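Tips for tidying a worktop with the Saludo two-arm kit

We have had the Saludo kit from Urkitz on the bench for one season, and many readers have asked if it is worth the trouble for small household jobs. I try to answer with tips, because the kit itself is easy to buy and the difficulty comes afterwards. The price we paid was 1,984 euros with both arms, the mounting clamps and the Plevora software. The table is not included, so you must have a strong one.

Choose the table first. A dark and matt surface is best, because light objects are then easy for the software to find. Shiny tops make reflections and the arm stops to think. If your top is glossy, put a plain cloth under the working area and fix the corners with tape.

Keep the cables in your mind before you screw anything. They run along the outside of the arms and they need a free loop at every joint. I fastened mine too short the first time, and the wrist could not turn to the end. Use soft straps and leave the space of two fingers under each one.
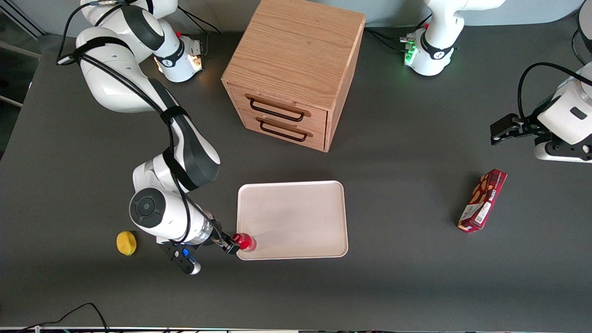 Trurnlow Home Workshop Club, Tips and Tools Group

For the first exercises, take things which you already have in the kitchen. A small plastic bottle, a round sponge, a carton of biscuits and a shallow tray are enough for a whole evening. The bottle is the best beginning. Ask the right arm to take it with both fingers closed around the body, and work at a corner of the tray, so the raised rim shows you quickly if the height is wrong. In Plevora I set the grip force to 40 for hard plastic and to 20 for the sponge. With a higher number the sponge is pressed flat and jumps away when the fingers open.

A long carton is more difficult than it looks. If it lies diagonally, turn the gripper until the fingers are across the narrow side. Do not take it by the end, it will hang down and hit the tray.

If you want to try drawers, look for a little wooden cabinet with bar handles. Round knobs are a bad choice for these fingers. Put a piece of rubber mat under the cabinet, otherwise the arm pulls the whole cabinet and the drawer stays shut. Pull slowly, and stop before the drawer comes out completely.

Cleaning: wipe the finger pads with a damp cloth after every use with food packets, and let them dry before you switch on again. Never spray on the wrist. For the tray, warm water and washing-up liquid are sufficient.

What I like: the arms are quiet, the spare fingers cost little, and Urkitz answered my letter in 3 days. What I like less: the manual is thin, the clamps leave marks on soft wood, and after each update I had to enter my grip settings again. Write them on paper and keep the paper near the table.

For a person who only wants a clean kitchen, a cloth is faster. For a club or a patient family I can recommend it. Members can reserve the kit with me in October, please bring your own tray.

Benvinda Henriques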